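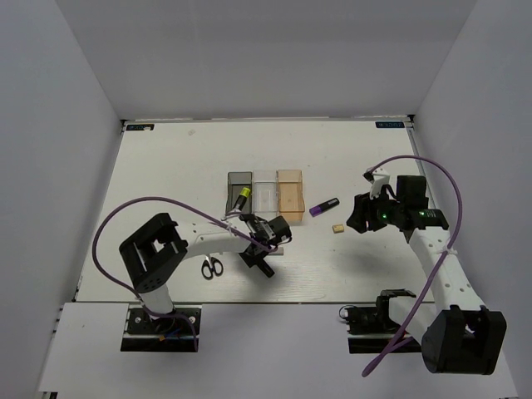
Work surface with three open trays and a highlighter

Zirkbridge Alemayehu
Unmanned cargo aircraft, ground handling and payload equipment

Overview

The Alemayehu is an uncrewed, fixed-wing cargo aircraft with vertical takeoff and landing capability. It uses four electrically driven lift rotors for takeoff and landing and a single piston-driven pusher propeller for cruise. The type is intended for scheduled supply runs between sites that lack a paved runway, including island clinics, survey camps and offshore support bases.

Maximum payload is 90 kg. Maximum range with that payload and standard reserves is 700 km. Range figures assume still air, sea-level departure and the standard cargo bay door. Operators fitting the drop-capable door should use the correction tables in the flight manual.

Airframe

The fuselage and wing are carbon fiber laminate over foam core. The wing separates into three sections for road transport, and each joint is secured by two captive pins with a visible lock indicator. Two trained people can assemble the aircraft without lifting gear. The tail booms carry the lift rotor mounts and are interchangeable left to right.

All external access panels use the same quarter-turn fastener. Replacement fasteners are included in the line maintenance kit.

Propulsion and power

The cruise engine is a fuel-injected, four-stroke unit running on unleaded automotive gasoline. It drives a generator that recharges the lift battery during cruise. Battery charge is monitored throughout the flight, and the aircraft will not begin a vertical landing approach unless the remaining charge covers one full go-around. If that margin is not available, it holds in forward flight until the generator restores it or diverts to the alternate site loaded in the flight plan.

Lift rotors stop and align with the airflow after transition. Maximum wind for vertical takeoff and landing is 13 m/s, any direction.

Cargo bay

The bay is open across the full width of the fuselage and is loaded from the rear. The floor has tie-down track on both sides and accepts the Evia load pallet, which slides in on rollers and locks with a single lever. Weight and center of gravity are measured through the landing gear before engine start. A load outside limits is shown on the ground station and takeoff is inhibited.

The optional temperature-controlled insert occupies the forward half of the bay. It draws power from the aircraft supply in flight and from an external 28-volt source on the ground.

Ground station

Flights are planned and supervised from a ruggedized laptop with a separate radio unit. One operator can supervise up to 10 aircraft where the national authority permits it. Communication is by line-of-sight radio near each site and by satellite link en route. Loss of both links starts a timer set by the operator. When it expires, the aircraft continues to its destination or returns, as selected before departure.

The planning software checks each route against terrain and airspace data. Data updates are supplied with the support contract and can be installed without an internet connection.

Specifications

Payload, maximum: 90 kg
Range at maximum payload: 700 km
Wind limit, vertical takeoff and landing: 13 m/s
Aircraft per operator, maximum: 10
Fuel: unleaded automotive gasoline
Assembly crew: two
External ground power: 28 V DC

Supplied with the aircraft

Ground station laptop and radio unit
One Evia load pallet with straps
Battery charger and ground power cable
Line maintenance kit
Transport cases for wing sections and booms
Flight and maintenance manuals, printed and electronic

Options

Drop-capable bay door
Temperature-controlled insert
Additional Evia load pallets
Extended radio mast
Cold weather kit (engine preheater and battery blankets)

The cold weather kit and the drop-capable door are factory-fitted and must be specified at the time of order. Other options can be installed in the field.

Training and support

Operator and maintenance courses are held at the Zirkbridge site or at the customer's base. Completion of the maintenance course is required before the engine warranty takes effect. Spare parts are shipped from stock, with the exception of wing center sections, which are built to order.

Contacts

Technical questions: Malsha Kanagaratnam, Applications Engineering
Quotations and export paperwork: Sunee Mahawong, Sales

Please include the intended route length, site elevation and typical load in any request for quotation.

Page revised July 2026. Specifications are subject to change.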